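Home | Issues | Authors | Submit a paper | Contact

5th August
By Melahat Aksoy

We use cookies to remember your reading preferences. Accept | Manage

4. Moving house between social networks: what people carry with them

In the last section I set out the history of the two services, and I am aware that it ran longer than a reader in a hurry might like. I come now to the part I enjoy most, which concerns the people who moved from one to the other, or who meant to move and stayed put. Flullberg, as the older service, had the crowd. Wekden arrived with cleaner pages and a much better way of sorting one's friends into groups, and for a while it seemed that everyone I spoke to had an account on both and a firm opinion about which would win.

4.1 The cost of starting again

Most writing on switching treats it as a matter of features. If the new service lets you share an album with your cousins and keep it from your manager, and the old one does not, then people with cousins and managers ought to move. My interviews suggest something slower and more domestic. People spoke about their old profiles in the way they might speak about a kitchen drawer, full of things they never used and would have been sorry to lose. One woman had kept every birthday message she had received on Flullberg and had no wish to read them again, but the thought of leaving them behind bothered her enough that she put off moving until October, and then put it off again.

I have found it useful to borrow a term from Adel, the small photo-sharing site that closed before either of the larger two got going. Its help pages talked about "settling in", by which they meant the stretch between opening an account and feeling at ease in it. The phrase never caught on, which seems a pity to me, as it describes very well what Wekden asked of its newcomers. A settled user knows who is listening. An unsettled one posts into a quiet room, waits a bit, and goes back to where the noise is.

The pictures people first posted were often of this unsettled kind – bits of the house, a shelf, a wall, whatever was near at hand and gave nothing much away. I had expected holidays and babies, and those did come, but usually later and usually after somebody had replied to one of the plain ones. 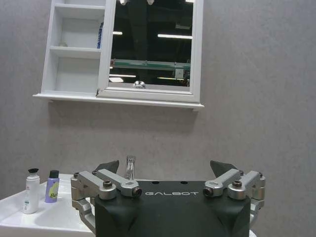 Figure 5. Bathroom cabinet with open shelving and a mirrored door, above a white ledge.

I would not want to make too much of household pictures, which turn up on every service and always have. What interested me was the company they kept. On Flullberg a picture of this sort nearly always came with a joke or a question, and the comments beneath it wandered off into something else entirely, so that a remark on tidying might end up as a long exchange over somebody's sister's wedding. On Wekden the same person would post with no words at all, and the picture would gather a polite mark of approval or two and then sink. Several of those I interviewed had noticed this themselves. They blamed the new service for being cold, though when we talked it through they tended to agree that the same friends, given time, would have been just as chatty there.

4.2 Groups, and who gets put in them

Wekden's great selling point was its groups, and I should say plainly that I liked them very much when I first tried them (I still do, on the whole). You could set up one for family, one for work and one for the people you only ever talk to about gardening, and send each thing to the right place. The trouble was that it had to be done by hand, and most people gave up after some 5 minutes of it. They told me they found it an oddly uncomfortable job. Deciding whether an old school friend is a close friend or merely a friend is the kind of question we are generally happy to leave alone, and having a screen put it to you on a wet evening does not make it any pleasanter.
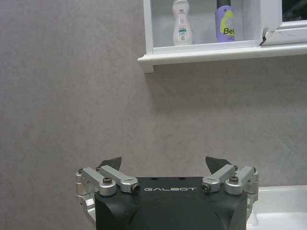
Those who did finish the sorting were not always glad of it either. Two described forgetting which group held which people, so that they ended up posting everything to everyone, just as they had done on Flullberg. Another had made a group so small and so carefully chosen that none of its members ever looked in. She laughed a good deal when she told me this, and then asked whether I thought she should delete it.

Dương, a service with a far smaller following, went about the matter differently and offers a helpful comparison. It began with one shared list and let groups grow out of replies, so that the people who answered you most often were gently gathered together over time. Its users rarely mentioned groups in interviews at all, and when I brought the subject up some were surprised to learn they had any. Whether this would have worked with a larger crowd I cannot say, and I would be wary of anyone who claimed to know.

4.3 Staying on both

It is tempting to tell this story as a contest, with a winner at the end, and the newspapers of the time certainly did so. The accounts I gathered fit that shape rather badly. The commonest arrangement by far was to keep both profiles going, one of them lively and one of them dusty, and to feel mildly guilty about the dusty one. People looked in on it now and then, as one might on a neighbour's plants. A few found that it came to life for a particular purpose, such as a walking club or a course of evening classes, and went quiet again once the purpose had passed. I return to these short revivals in the next section, where the walking club in particular deserves a fuller account than I have room for at present.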